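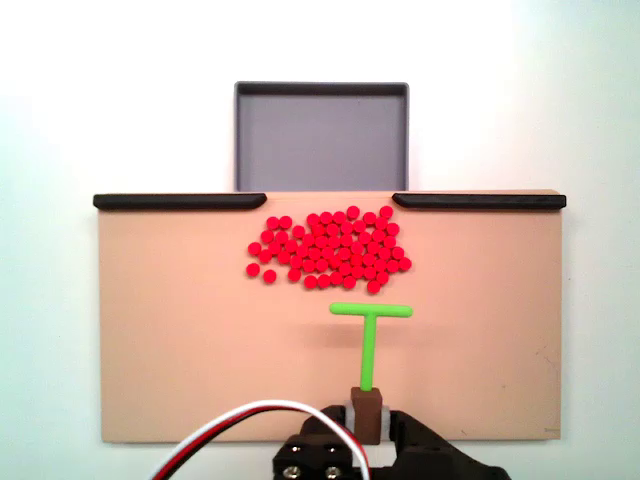

Figure 1. Work surface with gray tray.

Unit 3: Reading a Handset Launch
Mobile Products and Markets
Instructor: Irfan Janjua

Purpose of this unit

Students will learn to separate confirmed information about a new phone from information that has only been reported. The case for this unit is the Tultia handset, sold by Gendach. Read the case packet before the lecture in April.

Sources of early information

Most details about a phone reach the public before its launch. They come through certification filings, accessory makers, store listings and statements from the manufacturer. A certification filing normally gives a model number and radio bands, and says little about price. A store listing may give a full set of specifications, but a retailer can post placeholder text to collect interest ahead of its competitors. Students should record the type of source next to each claim they cite.

The Tultia case

Two listings appeared before the launch. The first, from the retailer Huenchumán, gave a price of 948 and showed one storage option. The second, from Trultatden, left the price blank and named a different processor. Gendach declined to comment on either. At launch the price matched the first listing and the processor matched the second. Neither listing was reliable in full, and a reader who accepted one of them whole would have reported an error.

Terms to know

Placeholder listing: a product page posted before the seller has final details.
Launch price: the price announced by the maker, before carrier discounts or trade-in credit.
Regional variant: a version of a phone with different radio bands, memory or processor for a given market.

Assignment

Choose a phone released within the past 3 years. Find 2 early reports and compare each claim with the maker's published specifications. Mark every claim as correct, incorrect or not addressed. The written report should run to roughly 20 paragraphs, with sources listed at the end. Reports are submitted to Tanveer Tanoli, teaching assistant, by 5 p.m. on the due date shown in the course schedule.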